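Two Bins by the Back Door
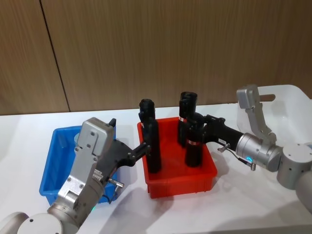
By Ataahua Whitelaw | July 15, 2025 | Filed under: House, Routines

We moved in April, and for the first few weeks the recycling went wherever there was space. Glass went in with the cans, cardboard piled up behind the kitchen door, and batteries went into a drawer with the takeout menus. In our old building there was one chute and one dumpster and that was the end of it. The new town wants things sorted, and if they aren't sorted the truck leaves them at the curb with an orange tag.

We got two orange tags. After the second one I sat down and read the whole leaflet from the town, front and back.

The rules are stricter than I expected, but they make sense once you've read them a couple of times. Glass is separate from everything else. Paper has to be dry. Plastic lids stay on the bottles. Shredded paper isn't taken at all, so ours now goes in the compost. Pizza boxes are fine if you tear off the greasy part.

My first attempt was a set of nine small containers under the sink, each with its own label. I got the idea from Wekesa Kombo, who lives across the street and has a very tidy garage. It works for him. At our house the labels got wet and peeled, and the kids couldn't remember which container was for foil and which was for tins. By the second week everything was in the one closest to the front.

So I cut it down to bins in different colors, one for things that leave the house every week and one for things that have to be driven somewhere. That's the only decision anyone has to make at the door. The finer sorting happens on Thursday night, when I take it all out to the garage. It takes me roughly 9 minutes, less if there hasn't been a birthday.

The driving pile is the slow one. Dead batteries, light bulbs, paint cans, a toaster that has been in there since we unpacked. The drop-off center is out past the Gavia garden store and closes at noon on Saturdays, so I go when I already need potting soil. I used to make a special trip and I resented it.

A few things I'm still working out. I don't know what to do with the padded mailers that are paper outside and bubble wrap inside. You can pull them apart, but it's fiddly and they tear. I also have a box of cassette cases from my dad's place that the center wouldn't take. If you know of somewhere that does, please leave a comment.

Smell was a problem in June. Rinsing helps, and so does leaving the bins open to dry after they've been emptied – a closed lid on a damp bin is asking for fruit flies. I wipe them down with dish soap and water every other week. Vinegar worked too, but then the hallway smelled like vinegar.

We haven't had a tag since the middle of May. Next I'd like to get the compost bin away from the fence, where it's too shady, and I'll post about that when it's done.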